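# About the Skundik Workshop

Skundik is the design and making program at Gelberg School, and we love what goes on in it! We take students from sixth grade through twelfth, and this year 142 of them are signed up for at least one class. Some come for a single elective and never leave (we have seniors who started out gluing balsa bridges in middle school and now run the laser cutter better than their teachers do).

The program began in an old band room with two drill presses and a lot of borrowed clamps. Nuwan Talukder was teaching physics then and wanted a place where kids could build the thing they'd just drawn on the whiteboard. He still runs the program, still teaches one section of physics, and still eats lunch at the bench by the door, so that's where to find him if you have a question.

Classes are small, 19 students at most, and most of them run for a full semester. Beginners start with measuring, sketching and cardboard. After that it's wood, sheet plastic, sewing, simple circuits, and whatever else the group gets excited about. Last spring it was kites. The spring before that it was chairs, and a good number of those chairs are still in use in the library, including the green one that leans.

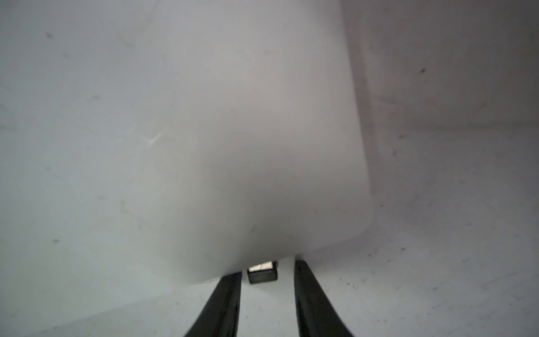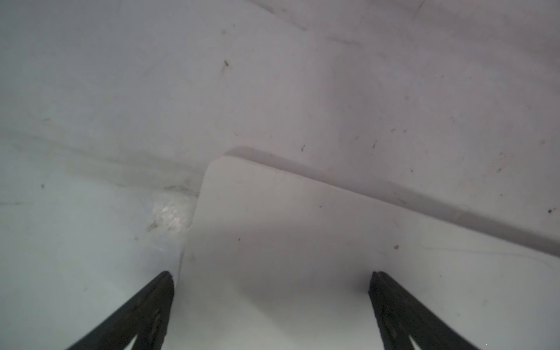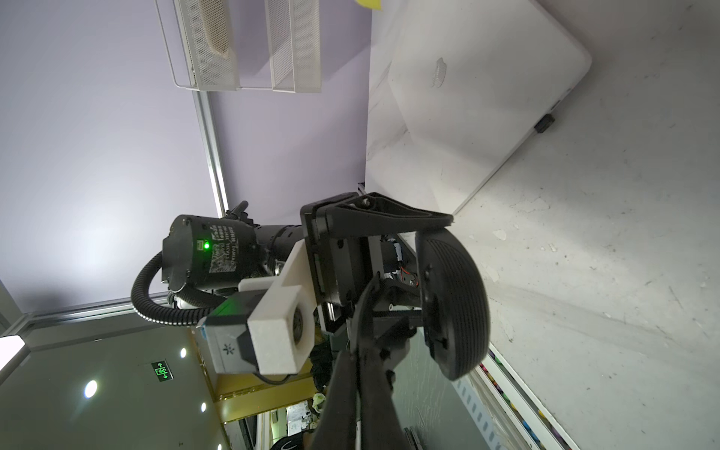
Every student keeps a project notebook from the first day. We ask for drawings, measurements, mistakes and second tries, and we read all of it. Grades come mostly from the notebook, so a boat that sinks can still earn an A if the pages show what the builder learned from it.

In March we hold the Drerkstead Build, our open evening, when families come in and students show their work. Doors open at 6 p.m. and the soldering table fills up fast, so come early if your little ones want a turn. Grandparents, neighbors and former students are all very welcome.

The Bhattacharjee Fund pays for materials, and that means no student is charged a lab fee. Safety glasses and aprons are provided too. Please do send closed-toe shoes and a hair tie if one is needed!

After-school hours are 3 to 5 p.m. during the semester, with a teacher in the room the whole time. Students who have passed their tool check can work on their own projects, and everyone else can get started on theirs with a bit of help. Sign-up sheets for next semester's classes are in the main office and on the door of Room 703.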